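Datasets > Retail > Packaging returns

2024-11-08 | Trinh Tạ, Felbridge
Filed under: Data cards, Packaging, Open tables

# Griltov Box Returns

A table of cardboard packaging handed back at shops in the Felbridge area. Each row is one box. It covers 36 shops over 5 months, ending in August.

## What is in it

- `shop_id`: a short code, not the trading name
- `box_type`: shoe, gift, postal or other
- `lid`: hinged, loose or none
- `state`: clean, marked or torn
- `label`: yes or no 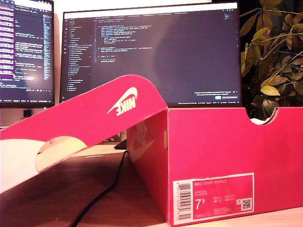
Shops filled in a paper sheet at the till and posted it to us at the end of each month. Kofi Dankwa typed up the sheets. Where the handwriting could not be read, the field is blank.

## Known problems

Three shops used an old sheet with no `lid` column. Their rows are marked `old_form`. Torn boxes are probably under-reported, as some staff put them straight in the recycling.
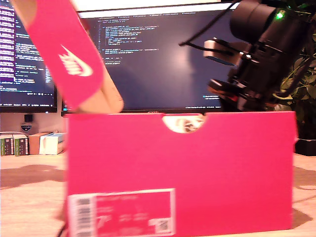
The `state` field depends on who was at the till. We gave out a one-page guide, but did not check that it was followed. Do not use this field to rank shops.

## Files

`returns.csv` holds the full table. `shops.csv` gives the shop type and floor area band. Nambiar, the older release, had 70 columns, most of them empty, and should not be mixed with this one.

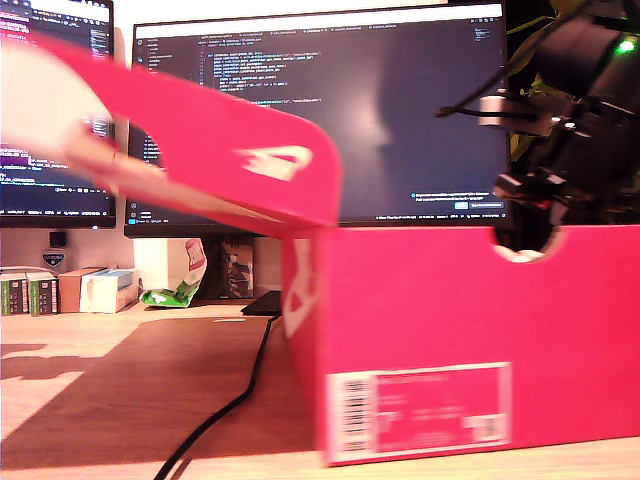
*Shoebox with a hinged lid, label on the front panel.*

## Changes

- Dropped the Trurkis postcode lookup
- Fixed dates typed in the wrong order

Send corrections to Trinh with the row number and the file name.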